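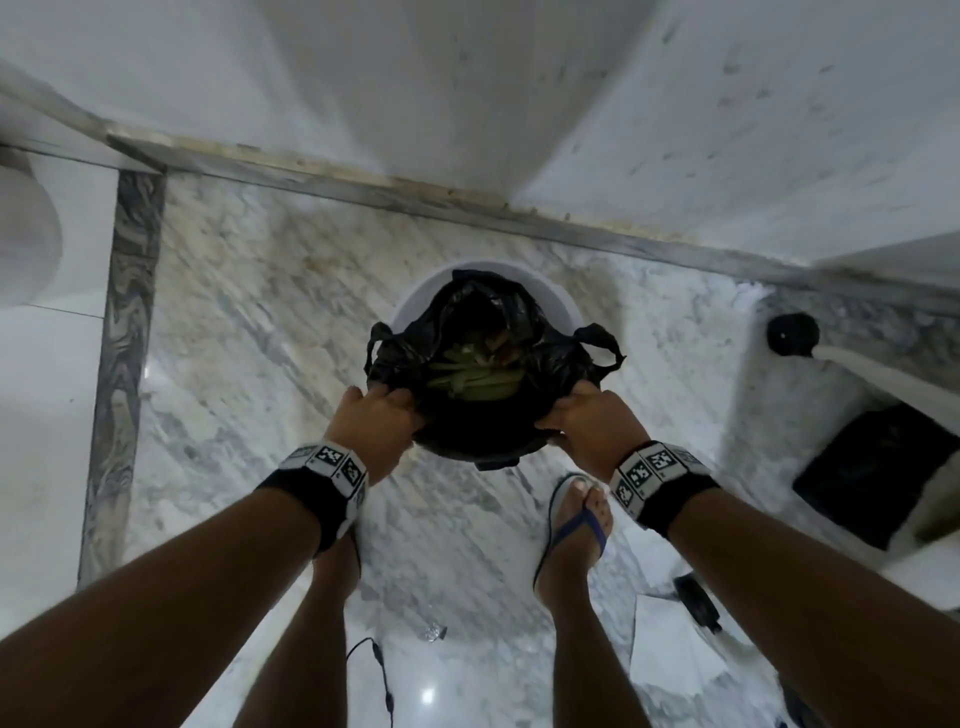

How to stop the bad smell in kitchen trash without buying new bags every week?
I moved to a small apartment in April and since then I have this problem. The kitchen is warm and I cook a lot of fish. I use a round white bin with a black plastic bag inside, and I take it out every 2 days, but the smell stays in the room. I already washed the bin with dish soap – it helped for one evening only. The bags are 60 liters, maybe too big for one person?
Asked by Zlata Polishchuk, January 14, 2026

3 answers

Mathis Millet
Yes, the bag is too big, you wait too long to fill it. But I think the smell is in the bin itself. Liquid goes under the bag and stays at the bottom. Wash with hot water and baking soda, leave it 19 minutes or so long as you have patience, then dry it completely before you put a new bag. I put also a sheet of newspaper under the bag. For the fish, I keep the skin and bones in the freezer in an old bread bag until trash day.

Helge Bråten
buy a bin with lid

Pierina Longo
I agree with Mathis about the freezer. Please check also the drain of the sink, in my case I blamed the trash for two months and it was the drain. Coffee grounds in the bottom of the bag are good too, but they must be dry, otherwise you get mold.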